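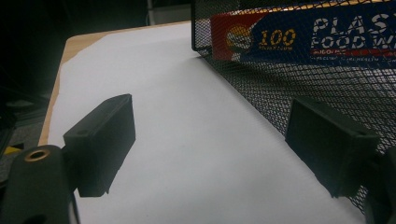 Mesh holder on the paper, wrap box inside. April, bench by the window.

Wrap storage, cont. Started 4:00, Renato Aquino in and out.

Problem is the same as last month. Long thin boxes (plastic wrap, foil, parchment) live in the kitchenette drawer, drawer jams, somebody yanks it, box rips. Trying the desk stuff we already have before buying anyhting.

Mesh magazine holder first. Black wire, slanted front, tall back. Fresh white paper down on the table so the feet don't mark the wood and so I can pencil around it.

Notes so far:
– box goes in at a slant. Upper end tucks in toward the tall back, the other end sticks out past the side. Fine on a table, bad in a cupboard if the door has to close.
– standing straight up would be better but then it wants to tip when there's only one box. Two or three boxes should hold each other. Try tomorrow.
– mesh edge catches on torn cardboard. File the corner? Or tape. Tape first.
– weight no issue, a full roll is nothing.

Renato wants the Dikex rack instead, the one that screws inside the cupboard door. I said the door under the sink already carries the spare cartridge for the Moen faucet and the gloves, and the hinge is sagging. He is going to measure. Last time he measured we got a shelf 4 mm too wide, so I will check it.

Angle: if the holder lies on its back, boxes slide in at 90 degrees to the shelf edge and you read the end flap. Loses height, gains depth. Might be the answer for the low shelf.

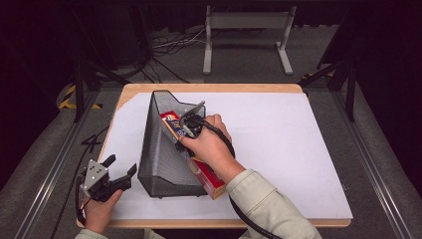

Which way should the cutter edge face when the box goes in the holder?
Toward the back wall, with the flap closed. That way you don't rake your knuckles reaching in for the next box over.

To do: second holder from the office (ask first), tape for the mesh corner, label on the shelf lip. Paper can stay down til the outline is copied. Hinge screws are in the Trullex tin, top shelf, I think.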